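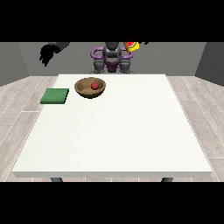

Figure 1. Simulated table scene, with the yellow box in the robot's right hand and the red ball in the bowl.

Progress report to Ernent, small grants for shared workshops
Project: Koter, table-clearing humanoid
Place: Markcombe shared workshop
Prepared by: Blagoje Karagiannis
Date: 12/24/18

1. Work in this period
In October I reported that the simulation could load the robot but not hold any object. This is now solved. The contact settings for the fingers were wrong, and I corrected them one by one. I also rebuilt the room with a plank floor and plain gray walls, so that each run loads faster on the old workshop computer.

The test objects are kept simple: a box, a ball, a bowl and a green pad. I made 30 runs of the box task with the final settings. In 19 of them the box was lifted and put down again without a fall. The most common error is that the wrist turns too late, and the box hits the table.

2. The real build
The frame of the real arm is finished. Four finger joints are still waiting for new bearings, which Lill has ordered for us. Until they come, I continue in simulation only. I prefer to wait - a bad joint can damage the motor behind it.

3. Money
We have spent $1,708 of the grant, mostly on motors and power supplies. The receipts are sent separately. I do not ask for any change in the budget.

4. Next steps
First I will correct the wrist timing and repeat the same 30 runs. After this I will start the task with the ball, which is more difficult because it rolls. I would also like to ask if the final demonstration can be held at the workshop - moving the real arm to your office would need a van.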